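How to Run a Hand-and-Tray Night at a Student Robotics Club

Posted 24 December 2021 by Getachew Gebreyes

Every year a new member turns up at the Hatberg club having watched a video of a robot hand folding a shirt, and wants to know why ours can't. I don't believe most of those videos. I've written this page for clubs that have got hold of a humanoid hand and would like to learn something from it before the novelty wears off.

You'll need the arm, a desk, a laptop, a divided cardboard tray and two people. One minds the laptop. The other watches the fingers and keeps quiet. Two people talking over a moving arm is how we broke a thumb in June.

Step 1. Start at the tray

Put the tray at the front of the desk where the arm reaches down into it without stretching. Move the hand in slowly, fingers curled, and don't bother closing on anything until you can get in and out of a compartment without dragging the whole tray along. Our members always want to skip this. Don't let them.

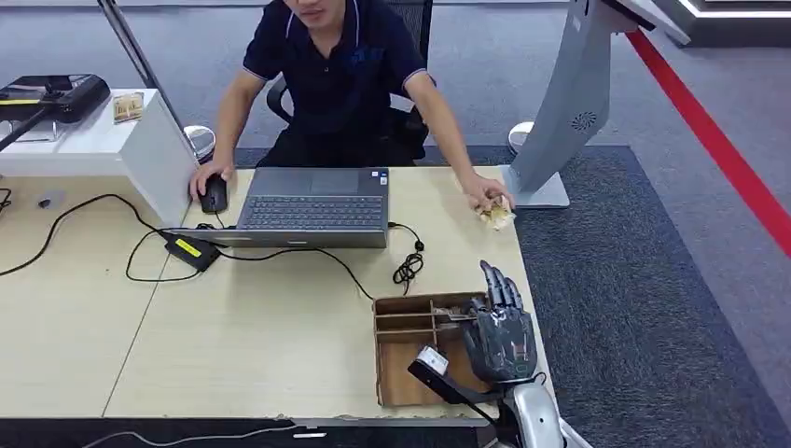

Kiros Belay commented: We tried this at Allness and the tray slid every single time. Tape it down. And I wouldn't call it grasping if the cardboard wall is doing half the work.

Fair enough, and I'd go further. A partition will hold a small part upright for you and flatter your numbers. If you tape the tray, say so in the logbook, and do a second set of runs with the same part lying flat on the bare desk.

Step 2. Open, raise, stop

Between runs, bring the hand up out of the tray with the fingers open and leave it there. Write your notes while it's parked. The person at the laptop can keep a hand on the mouse, but nothing gets sent until the watcher says so. We do 20 runs in an evening and no more. The watcher's attention goes well before the motors do.

Coil your spare cable away from the arm's path too. Mekdes Workneh's rule at our club is that whoever snags a cord buys the chips.

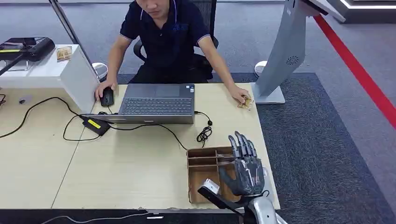 Step 3. Tools with two moving parts

Scissors are where the big promises come unstuck. A rigid block tells you if the fingers close. Scissors tell you if they close in the right place, and they shift in the grip the moment anything touches the blades.

Have a person steady the tool, use the wrist camera to check where the fingers have ended up, and keep your own fingers off the cutting edges. Juniors don't do this step at all. 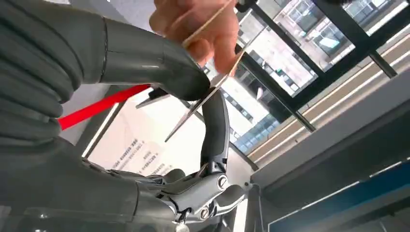
Scissors in the hand, blades open, seen from the wrist.

Please don't write "the robot used scissors" in your report. Write who held what. I judged at the Pekia student meet and read 7 entries claiming tool use, and I'd have accepted 2 of them.

Step 4. Reset the same way every time

Pick one resting pose and go back to it after each run, fingers up, clear of the tray. Mark the tray's corners on the desk with pencil. If somebody bumps it, throw the run out and don't argue about it.

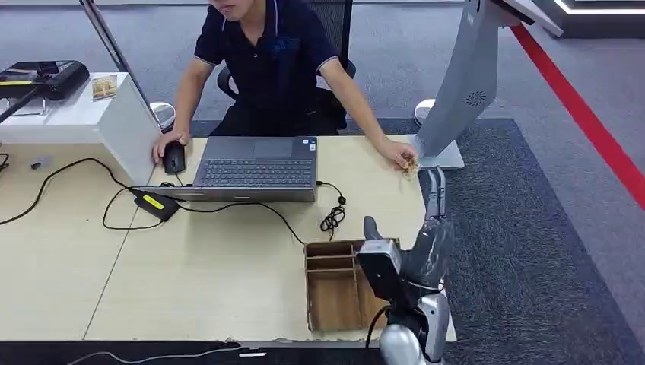 Log the failures in the same column as the successes. Bethel Workneh set up our sheet with a box for "person helped", and it gets ticked far more than anyone likes. The Seyoum kit manual leaves that box off its template, so add your own.

Does any of this make a useful robot? I doubt it, at least on a club budget. It does make students harder to fool, and they'll ask better questions when the next shirt-folding video comes round. Bring your own pencil, ours go missing.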